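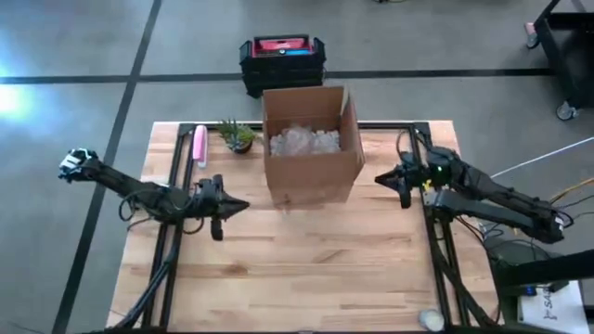
Fig. 1. A light butcher-block tabletop on a concrete floor.

Tea, Beetroot and Other Enemies: Stains on Oiled Wooden Worktops

Introduction

Every shared kitchen in Helari House has a wooden worktop, and every worktop has a ring on it that was there when we moved in. The housing office sends round a sheet each January telling residents to "wipe spills promptly". It doesn't say what promptly means. Our project set out to find out, using a method that mostly involved making tea and then not drinking it.

We also wanted to know if the oil matters. The house uses Havalel worktop oil. The shop on Haruna Road sells Fisilar, which costs less and smells of old cricket bats.

Method

We cut 60 small blocks from beech offcuts, sanded them along the grain and split them evenly between the two oils. Each block had three coats, with a night's drying after each. The first batch was left on a windowsill and collected a fair amount of dust and one moth, so it was sanded back and done again.

The spills were black tea, beetroot juice and cooking oil with turmeric in it. Each was dripped on with a pipette and wiped off with a damp cloth, either straight away, after an hour or the next morning. We then judged the marks by eye against a card of brown and pink paint samples. Two of us scored every block separately, and where we disagreed we took the darker score. We disagreed a lot about pink.
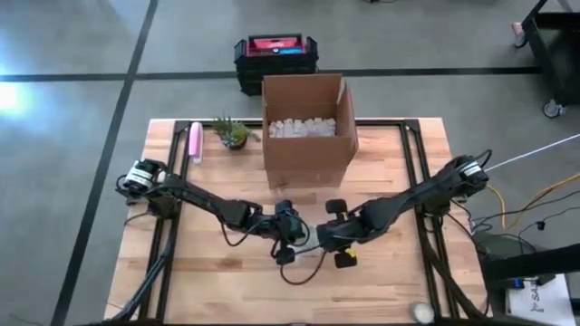 Results

Tea wiped straight away left nothing we could find on either oil. After an hour it left a faint edge on most of the Fisilar blocks and on a few of the Havalel ones. By the next morning the oils were equally useless.

Beetroot looked dreadful and then mostly faded over roughly 2 weeks by the window, which suggests that patience is a cleaning product. Turmeric did not fade. It marked every block it touched, including several it was never meant to touch, and one sleeve.

Discussion

The gap between the oils was smaller than the gap between our two scorers, so we would not bet the kitchen budget on it. How long the spill sat made far more difference. For tea, "promptly" seems to be well under an hour – for turmeric it is before you open the jar.

The weak points are easy to list. The blocks were new, while the real worktops have years of knife marks for liquid to settle into. We tested beech only. The paint card was chosen for its price. If we did this again we would photograph each block under the same lamp and keep the scorers in different rooms.

Further work

We would like to try hot mugs, which probably caused the original rings, and to find out whether light sanding and fresh oil will shift them. The housing office has said we may practise on the underside of one worktop.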